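Stop calling it operator error

Writing this fast, before the meeting at Bavitz, so forgive the roughness.

In September a gripper on the Sistisus line in Lyons closed on a bottle it had no business closing on. Cap popped, cleaner all over the deck, a technician with a bruised thumb from reaching in to clear it. Line down 30 minutes. The report ran to one page and the cause was one phrase. Operator error.

I've read that phrase so many times now. It means we stopped looking.

What happened, as far as anyone can piece together: the grip width was set to 310 when the job sheet said 300. Somebody typed it wrong, fine. But the controller took the number. No warning, no range check, nothing on the screen in a color other than gray. Then the force limit, which should have caught it anyway, had been turned off during setup and never turned back on. Two guards gone before the operator even got to the keypad. And we blame the guy at the keypad.

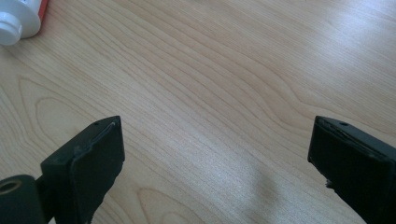
Force limits are the part of this I care about most, and the part that gets the least money. Vendors love to show you speed. They love to show you reach. Ask what the tool does when it's wrong about where the object is and you get a brochure. Two black fingers over a bare wooden table, a white-capped bottle well off to the side, a big gap with nothing in it — that's the easy half of the job, and it's also where the decision gets made. How far to go, how hard to close, what to do if the bottle isn't where the program thinks it is. If the limit's off, all of that rides on one typed number.

Noemi Ridgeway, who ran maintenance at Bostinmont before she came to us, used to make new hires close the fingers on a raw egg with the limit on, then again with it off. Messy. People remembered it. We dropped the exercise when training got cut to a half day and I think that was a mistake, a cheap one to fix too.

The counter argument I hear is that nuisance trips kill output. True! I've stood there at 2 a.m. resetting the same fault over and over and wanted to throw the thing in the parking lot. But a limit that trips too much is a limit set badly. You tune it. You don't switch it off and leave a sticky note on the cabinet, wich is what we found.

So what I want. Fault 835 (limit disabled) should stop the line from starting, full stop. Right now it logs and moves on. A range check on grip width. The half-day back to a full day. And nobody writes "operator error" on a report untill they've listed every guard that was supposed to be there and wasn't.

Bavitz will say the software change has to wait for the next release. Okay — then run slower till it ships.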